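RENTON LAB STARTS SECOND ROUND OF FRUIT-SORTING DEMONSTRATIONS

January

A two-arm workcell in Renton is being used to record a second set of training demonstrations for Hirkerero, a manipulation model that learns from human-guided examples. The task is putting fruit into a bowl and taking it out again. The first set, closed in the fall, used plain blocks on a gray mat and produced a policy that did well on blocks and poorly on everything else.
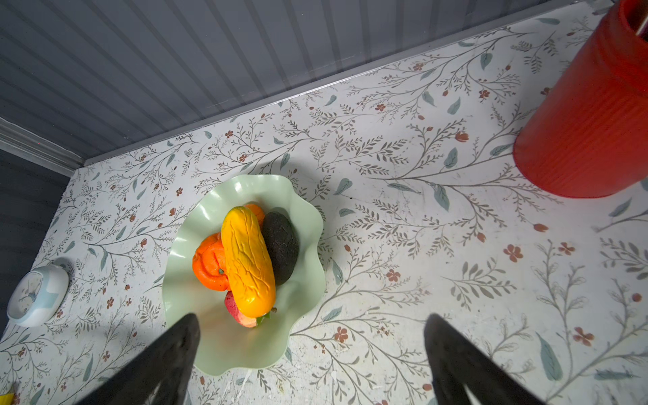

The new task sheet calls for a different starting layout at the top of every episode. Operators move the bowl, change its contents and leave unrelated objects on the table so that the model has to learn which items matter. A small alarm clock lying on its back and a red container near the wall are distractors of this kind, and an episode in which either one is touched is tagged for review. The printed surface was chosen for the same purpose. Its red flowers are small, but early versions of the detector scored some of them as fruit.

Each episode begins with both arms parked and ends when the operator releases the pedal. A good run takes well under a minute. Runs that stall, drop an item or need a second attempt are kept and labeled, and the lab expects to use them for training recovery behavior. 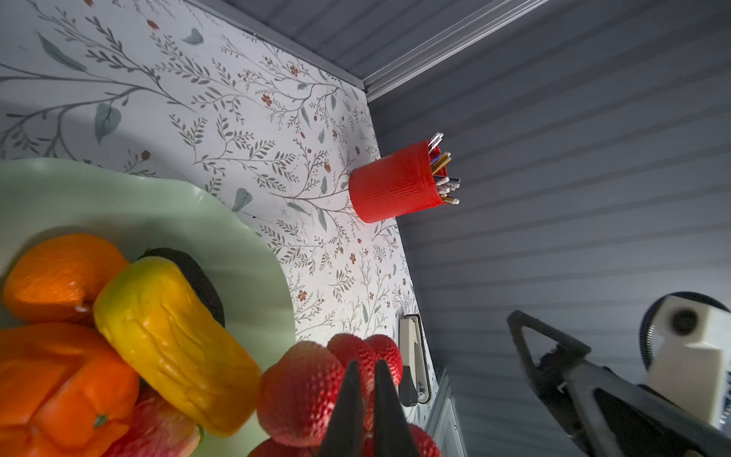
Puspita Hartono
Staff writer, automation

The current target is 111 accepted episodes per layout family. As of the last count the lab had 73 for the family in which fruit is split between the bowl and the table, and fewer for the others. Acceptance is decided by a second person who did not drive the arms. Juwita Lau, who runs collection, said the rejection rate went up after the change of surface, mostly for timing faults between the wrist views and the fixed view.

"We throw out an episode if the streams drift by more than 3 frames," Lau said. "The motion can be perfect and it still goes. The model would be learning from a gripper position that doesn't match what the wrist sees."

Grasp quality is scored separately. The score covers approach angle, contact and whether the item stays put during the lift. Reviewers mark the moment of first contact by hand.

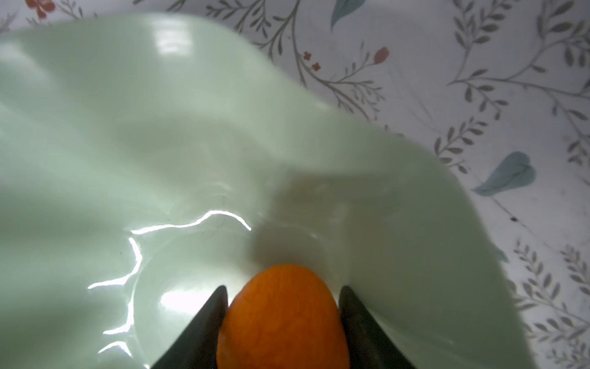 Picks from inside the bowl are the slowest part of the work. The fingers have to come down past the rim, close on an item and leave without dragging the bowl along. A small orange fruit low in the glazed well leaves little room on either side, and the bright streaks of glare on the glaze add a second problem, as the depth estimate tends to fail on shiny surfaces. Kyu-ri Cha, who maintains the perception code, has masked the worst of these regions in the training data and plans to compare results with and without the mask.

Cha said a matte bowl would be easier to work with but would tell the team less. Kitchens and packing lines, the two settings the project has in mind, have plenty of glossy containers.

Operator training has also been changed. New operators now drive five practice episodes before any of their data is recorded, and their first session is reviewed in full. Tirta Liew, an operator on the evening shift, said most beginners close the fingers too early and too hard. The rule on the task sheet is to pause above the item, align, then close.

The recordings go to a shared store under the working name Raju, where episodes are trimmed, resampled and checked for missing joint readings. Training runs on the combined set are due to start once all layout families reach the target. The lab has not said whether the data will be released outside the project.

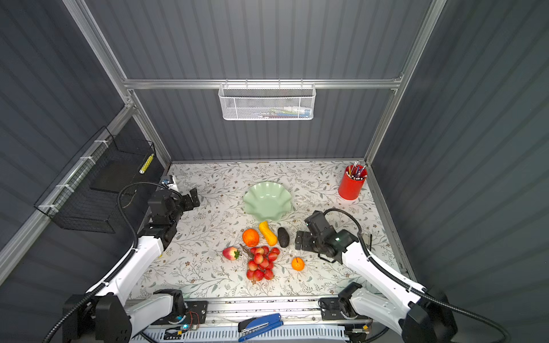
NEXT: TWO-ARM HANDOVERS

The same cell will be used for a handover task in which one arm picks up an item and passes it to the other. Sharada Thevar, who is writing the protocol, said the grapes will be left out at first, as they sag when held from one end. The handover set will be stored under a separate name, Derkia, and will use the same review rules.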